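Fourth season as a Renusby season ticket holder and I have reached the stage where I read the injury report before the news. It's usually longer.

So, the quarterback thing. Bárány says he'll decide about next year "when the time feels right." He is a man who has burned a timeout in the first minute of a half. I don't trust his feel for time.

For anyone just joining: he's under contract through this season, there's a team option for the next one, and the club has to pick it up or let it go before the draft. Everybody involved says there's no rush. Everybody involved has an agent.

My brother-in-law thinks he's gone. His evidence is that the team store marked the jersey down. They marked down the foam fingers too, and I've heard no rumors of those testing free agency.
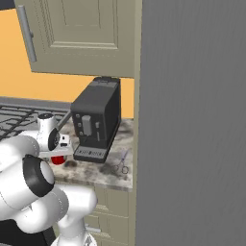

The Kimau game is the one I keep going back to. Down 4 late, two timeouts left, and we ran a draw on third and long. A draw! I rewatched it this morning within reach of the coffee machine, a dark charcoal one on a speckled counter, and a strong cup did nothing for the play call. Gain of 2. Punt. I said a word the neighbors have heard before.

Here's what bugs me, though. He threw for 114 yards in that game and the postgame show spent its whole first segment on his leadership. I've got nothing against leadership. I'd just like some of it to travel past the sticks.

In September he was great, for the record. The Kuvano opener was the best I've seen him play – three touchdowns, no picks, and one scramble where he slid like a normal person. I went home and priced playoff tickets. I'd like that evening back.

Then the ankle. Then the other ankle. Then the press conference where he said the ankles were fine and walked off like a man crossing gravel.

People keep asking who we'd play instead. Fair question. The backup has a huge arm and so far has mostly used it to wave at his parents. I'd still give him a start, maybe the road game at Kuvano, where expectations will be low and so will the attendance.

My actual prediction: Bárány comes back on a one-year deal, the club calls it a bridge, and we all find out what's on the other side sometime next winter.

Renewal email came while I was typing this. Section 82, same seat, price up again. They want an answer in two weeks. Told them I'll decide when the time feels right.

(I've already paid.)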